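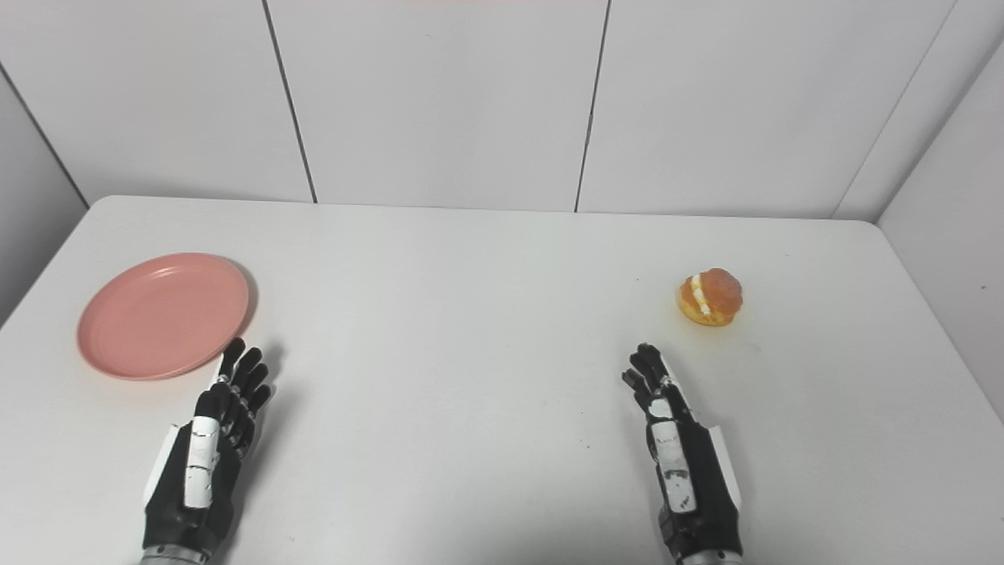

Serving and keeping cream buns

Cream buns are easy to spoil between the box and the plate. The dough marks if you grip it, the cream slides if you tilt it, and a split bun comes apart if it is lifted by the top. The notes below work for any soft bun filled with whipped or pastry cream.

Moving a bun to a plate

Bring the plate to the bun before you pick anything up. Set it close by so the bun only travels a few inches. Hold the bottom half, low down, with a finger and thumb on either side of the closed edge. Keep the cream facing you and lower the bun straight down. If it is very soft, slide a palette knife or a thin fish slice under it and use your other hand only as a guide.

A plate with a raised rim is better than a flat one for carrying. Put the bun on the flat part in the middle, as a bun resting on the slope will lean and push its filling out.

If the top half has slipped, leave it until the bun is on the plate. Then nudge it back with the flat of a knife and smooth the cream with the tip.

Wiping the table

A white table shows every smudge, and butter or glaze leaves a dull ring that dry cloths only spread. Pick up crumbs first with a barely damp cloth, folding them inwards. Go over any greasy patches with warm water and a drop of washing-up liquid, rinse the cloth, wipe again and dry with a tea towel. Do this before serving if cakes are going to touch the surface, and again afterwards. Don't use scouring powder on a matt finish — it leaves shiny patches that stay.

Keeping the rest

Fresh cream buns belong in the fridge, in a lidded box with a sheet of baking paper underneath. Leave a gap between them. Take them out 5 minutes before eating if you like the dough softer. They are best on the day they are filled.

Unfilled buns freeze well for up to 3 months. Thaw them in their bag, split them with a bread knife and fill them just before they are wanted.

A reader's tip

Elsie Holroyd chills the split buns for a short while before piping. The cut side firms up and the cream holds its edge. She pipes from the back towards the front, stopping just short of the rim, and presses the lid on with a flat palm.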